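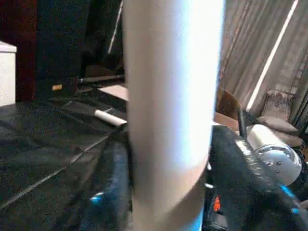

Randa Karaki wanted to know before anything else whether she could skip the floor cover, and could she please just put the chair together on the bare tile like a normal person?

You can, Randa, but I wouldn't! White plastic picks up every bit of grit on the floor, and I have the scuffed seat on my own porch to prove it. Any old sheet will do (plastic, fabric, the cover off the grill) as long as it's bigger than the chair lying down.

Section 2: Putting the legs on the Pira

I wrote this up for everybody who ordered the Pira with me from the Hoekstra shop in Brovthorpe, because the leaflet that comes in the bag is four drawings and an arrow. I've put these together at the kitchen table, on the porch and once in the Urkham parking lot with the wind blowing, so what follows is how I do it now.

Before you start

Read all the way through once. Get the seat, the four legs and the little bag of fittings out where you can see them, and put the bag somewhere the dog can't reach. You don't need tools. You do need a clear patch of floor and a dry rag.

Caution: keep your fingers out of the collars under the seat. The edges are molded and some of them are sharp, especially on the newer ones.

1. Spread your cover out and pull the worst of the folds flat. It doesn't have to be perfect, but a big ridge right under the seat will make it rock while you're pushing.

2. Wipe the ends of all the legs and the insides of the collars. There's sometimes a bit of white dust left in there from the factory and it makes things squeak.

3. Lay the seat down so you can get at the underside. I tip mine onto its back – some people like it flat on its face, and that's fine too, but I find I lean on it too hard that way.

4. Look at one leg. The ends are different, one wider than the other. Try it gently in a collar and see which end wants to go in. Don't force it! Once you know, turn the other legs the same way around and lay them down where you won't step on them.

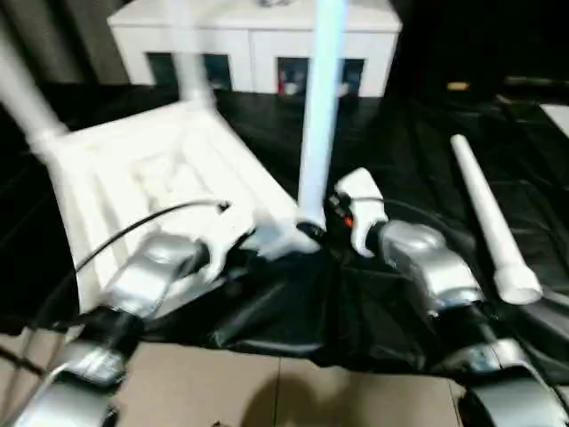 5. Start with a back leg. Hold the seat steady with one hand, take hold of the leg close to the collar with the other, and push while you turn it a little. Down low is the trick here. If you hold it way up at the far end it wobbles all over the place and you'll think it doesn't fit.

6. Do the other back leg, then the two front ones. Push each one in until it stops and leave the final tightening for later.

7. Now go around again and give every leg a firm quarter turn. You should feel a click. It isn't a loud click, so turn the radio down.

Note: if a leg goes in crooked, take it all the way out and start over. I spent most of an afternoon in June trying to straighten one in place and all I got was a sore wrist.

8. Check the legs against each other. If one looks longer, it hasn't gone in far enough, and that's nearly always the first one you did.

9. Stand the chair up on a hard, level floor (off the cover, please, it slides) and press down on each corner of the seat with your palm. A little give is okay. If it rocks, tip it back over and go to step 7.

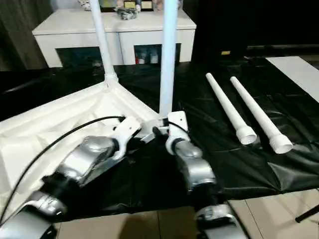 Hedvika Hubáček says I make this sound harder than it is, that she lines up her loose pipes side by side with the wide ends pointing the same way before she touches anything else, and she hasn't had one in backward since.

I've stolen that. It works for anything made of these push-together tubes, not just chairs, so do it at step 4 if you have the floor space.

Taking it apart again

Same thing in reverse: quarter turn back, then pull straight. If a leg is stuck, have a second person hold the seat while you twist. Warm hands help in January, and so does leaving the chair indoors for an hour first. Please don't use cooking oil. I know somebody's going to, and you'll be wiping it off your pants all summer.

Put the fittings back in their bag and tape the bag to the underside of the seat. Legs go in the long sack, wide ends down.

Missing pieces: the shop wants your order number and the part number off the bag. Mine was 1,786, but yours may be different depending on when you bought it, so read it off your own bag before you call. Cushions are in Section 3.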